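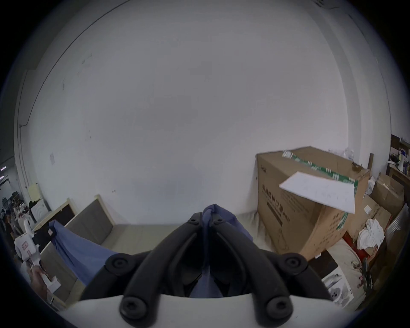
Opinion | Automation and Testing

Laboratories that buy grippers should stop choosing them by their load ratings. The numbers on a data sheet come from rigid blocks and metal cylinders. Most of the objects in a home are soft, and a shirt held at the fingertips is a harder test than any block.

This spring the Hinojosa test group compared 4 gripper designs on garments. Each was used by hand before any arm was considered. The Jarkari and Zastard designs, close to equal on paper, were far apart on cloth. Of 331 recorded attempts, 16 were set aside for incomplete video, and the remainder showed that the shape of the finger mattered more than closing force.

A hand-held trial has clear value at this stage. The operator can change the angle of approach in a moment, and a weak finger design is exposed before money is spent on mounting it. Critics reply that a skilled hand hides the faults of a poor tool. The objection is fair, and operators should be rotated for that reason.
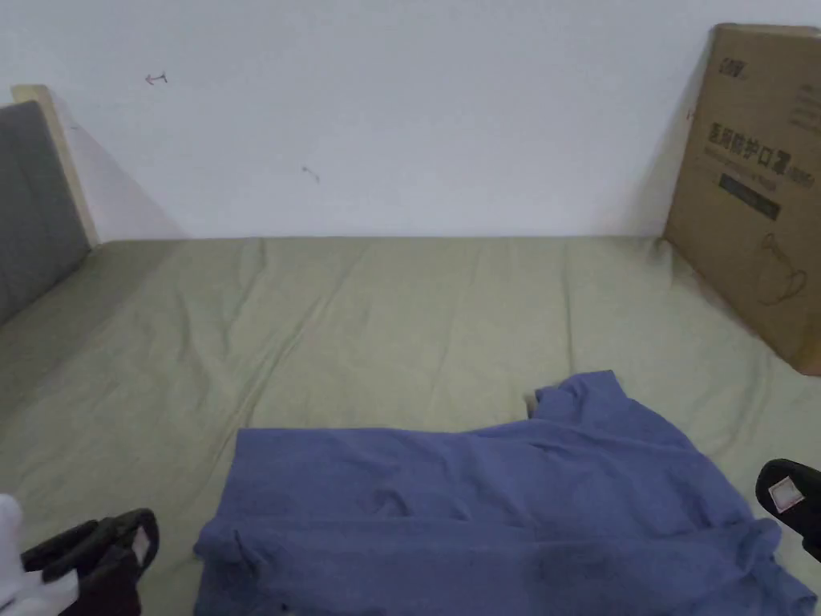 Fingers open on either side of a blue T-shirt, with a green sheet beneath.

The surface under the garment deserves equal attention. Many published comparisons use a hard table, where a fingertip can press down and slide under a hem. A mattress gives way. Cloth lying on cloth also invites the tool to pick up both layers, and a comparison that leaves out this error will favor the wrong product. 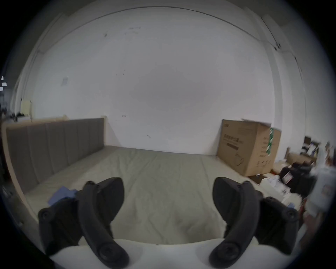 By the Senior Editor, Brandley Review of Applied Automation
April 2026

Cameras should be judged on the same terms. A wide view that takes in both fingers and the room beyond them allows a reviewer to study the approach as well as the grasp. The group spent roughly 11 hours on review, and a narrower view would have left many failures without a cause.

Buyers should ask suppliers for soft-goods results on a soft surface, with failed attempts included. The Review will require the same of comparisons submitted from May onward.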